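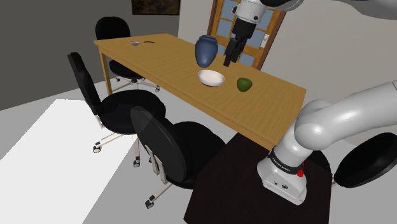 Section 3: Oiling the top

Right, you've got the legs on and the thing stands level, so now for the bit I like best! The Pluncombe table leaves the Declercq workshop with one thin coat of oil on it, and that coat is only there to get it to your house. You'll want to put on two more yourself before anyone eats off it.

1. Clear the top and wipe it with a barely damp cloth. Leave it for 22 minutes (I set the oven timer and go and do something else).

2. Rub lightly with the grey pad from the fittings bag, always along the grain. Go easy near the edges, I went at mine far too hard the first time and had a pale stripe until July.

3. Shake the tin of Sturnus oil, pour a small puddle in the middle and spread it with a lint-free cloth. Thin, thin, thin.

4. Wait 11 minutes, then buff off everything that hasn't soaked in. If your cloth drags, you've left it too long, so add a few drops of fresh oil and keep rubbing.

5. Leave overnight and do steps 3 and 4 again.

CAUTION: oily rags can catch fire by themselves. Lay them flat outdoors to dry, and please don't ball them up in the bin.

Note: the oil needs a few days to harden. Plates and bowls are fine after that, but put hot pans on a mat for good.

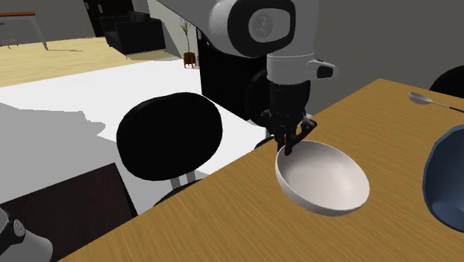
Plutgate wrote in to say that two coats weren't enough in a house with hard water, where every splash left a ring, and that a third coat a week later sorted it out completely. I've since tried a third on my own table and I'm all for it. Same steps, same waiting, and you'll still have oil left in the tin.

6. Once a year, wash the top with mild soap, let it dry and give it one fresh coat.

Next comes fitting the extension leaf, so keep the long bolts handy.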